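Inventaire de la chambre 9
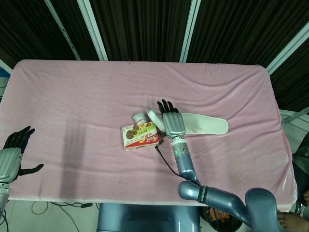

Table de tri, couverture rose. Mule blanche, boîte de biscuits, petit pot blanc.

Le règlement de la maison Guérin prévoyait un délai de dix-huit jours entre le départ d'un locataire et la mise au rebut des effets abandonnés. Passé ce délai, tout objet non réclamé était inscrit sur une fiche, évalué, puis orienté vers l'une des trois filières : restitution, don, destruction. Lesia Kovalchuk remplissait les fiches depuis novembre. Elle en avait rempli près de 300.

La chambre 9 fut ouverte le 2020-04-19. Surface : quatorze mètres carrés. Une armoire, un lit, une table rectangulaire, un lavabo. Le contrat était au nom d'un certain Prendville, dont l'agence n'avait conservé ni téléphone ni adresse de réexpédition. L'armoire ne contenait que des cintres. Le lit était nu. La table était recouverte d'une polaire rose pâle, marquée de taches légèrement plus sombres, et les objets se trouvaient dessus.

Objet 1 : une mule blanche à bout ouvert, posée à plat. Pied non déterminé. Lesia chercha la seconde sous le lit, derrière l'armoire et dans la gaine du radiateur. Elle nota : paire incomplète.

Objet 2 : une boîte de biscuits, format rectangulaire, tons crème et jaune, inscriptions chinoises vertes et rouges, photographies de biscuits ronds. Elle ne lisait pas le chinois. La rubrique « date de péremption » resta vide.

Objet 3 : un petit récipient blanc en forme de gobelet, étiquette rouge et blanche. Contenu inconnu. La fiche exigeait un contenu. Elle écrivit « inconnu » et passa à la ligne suivante.

La polaire posait une difficulté de classement. Selon l'article 5, le linge fourni par la maison ne figurait pas à l'inventaire. Or la maison fournissait des couvertures grises, marquées Fosolley à l'ourlet. Lesia retourna un coin du tissu et ne trouva aucune marque. Elle ajouta donc un objet 4, le raya, puis le rétablit dans la marge avec ses initiales.

Marleny Condori monta à onze heures pour le contresigning des fiches, ou plutôt, selon le terme imprimé, pour le contreseing. Elle lut la première ligne.

- Une seule mule ?
- Une seule.
- Filière ?
- Destruction. Une chaussure isolée ne se donne pas.

Marleny regarda la table. Les trois objets étaient groupés près du centre, la boîte contre le pot, le pot contre l'avant de la mule. Elle demanda si Lesia les avait déplacés. Lesia répondit que la procédure interdisait tout déplacement avant contreseing.

- Alors c'est lui qui les a mis comme ça.
- C'est l'état constaté.

Il existait sur la fiche une case « observations », large de deux lignes. En cinq mois, Lesia y avait consigné des bris, des odeurs, une fois un oiseau. Elle y écrivit : « objets disposés ensemble ». Marleny relut, hésita et demanda ce que cela changeait à la filière. Rien, dit Lesia.

Marleny signa les lignes 2, 3 et 4. Elle laissa la première en blanc. Le règlement admettait une prolongation unique, sur motif, à la demande de l'un des deux signataires. Elle demanda le formulaire Iro, ainsi nommé d'après l'ancien gérant, et inscrivit comme motif : « recherche du second élément ».

- J'ai déjà cherché, dit Lesia.
- Ce n'est pas incompatible avec le formulaire.

La prolongation était de dix-huit jours. Lesia calcula l'échéance, la reporta sur la porte, puis vérifia la fermeture de la fenêtre. La table resta en l'état. Au rez-de-chaussée, elle rangea la fiche dans le classeur des dossiers ouverts, où il n'y en avait pas d'autre, et prit la clé de la chambre suivante.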